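Small parts sorting at Nutham: where we are

The trial in the small parts room has now run for 9 weeks, and several people on other shifts have asked what it means for them. This is a short account of what has been done and what has been agreed.

Sorting returned parts by hand has always been one of the slower jobs at Nutham. In April the room handled 3,320 returns, most of them small enough to sit in the palm, and each had to be picked up, checked against the sheet and dropped in the right box. Two people did this full time and a third helped out on busy days. Sore wrists and stiff necks came up at nearly every shift meeting last year.

Vedero, who are supplying the system, began with small white 3D-printed robots before anything was fitted to our benches. The work at this stage is as simple as it can be made: a red cube, a green box and a two-fingered gripper. Staff from the parts room were invited to watch and to ask for changes. Two of their requests, a slower start to each movement and a stop button on both sides of the bench, are now in the specification.

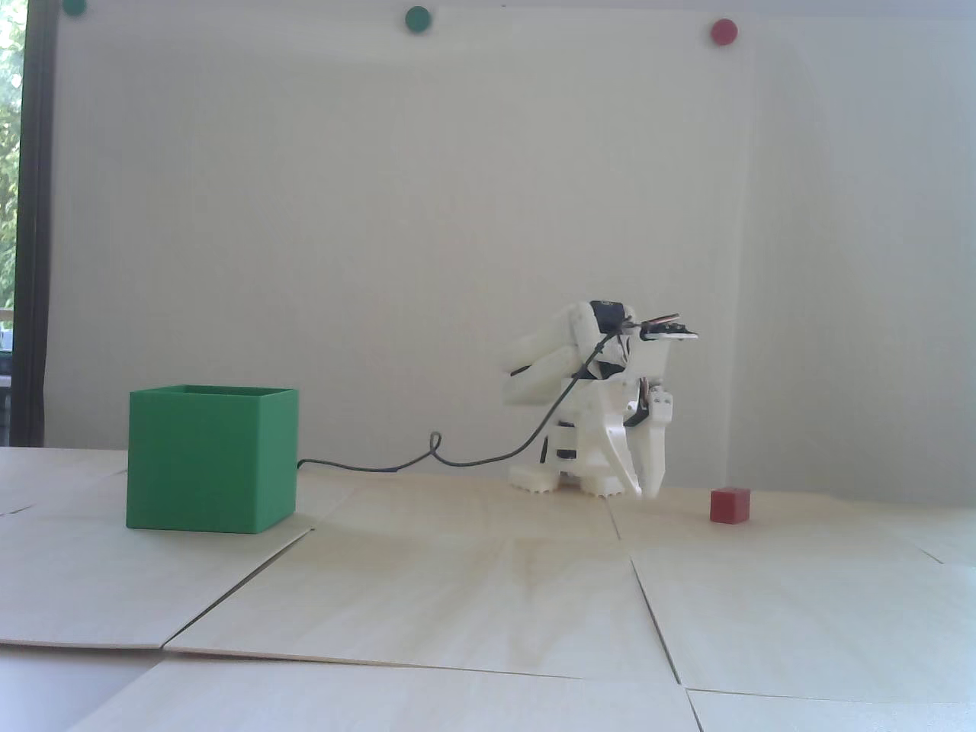 Tahsin Miah would like more said about the late shift. He points out that the late shift has had one demonstration and the day shift three, and that people hear about changes to their own bench second-hand. He also asks who clears a jam at nine in the evening when the Vedero engineer has gone home. Both points have been passed on. A further demonstration will be held at the start of a late shift, and jam clearing will be part of the training for everyone in the room.

On jobs, the position is as follows. No posts are being removed from the parts room. The two full-time sorters will move to checking and repair, on the same grade and the same hours, once the benches are in use. Anyone who would prefer to stay with sorting can be trained to run the bench. Lukian Lytvynenko is keeping the list of names for training, and there is still space on it.

The checking sheets will change too. The old Sokance codes will be dropped and replaced by the shorter ones already used in goods in. Copies are on the shelf by the door.

The first bench is due to be fitted in the corner nearest the loading bay. The racking there will be moved beforehand, so please clear any personal items from the lower shelves. Questions can go to Lukian or to your shift lead.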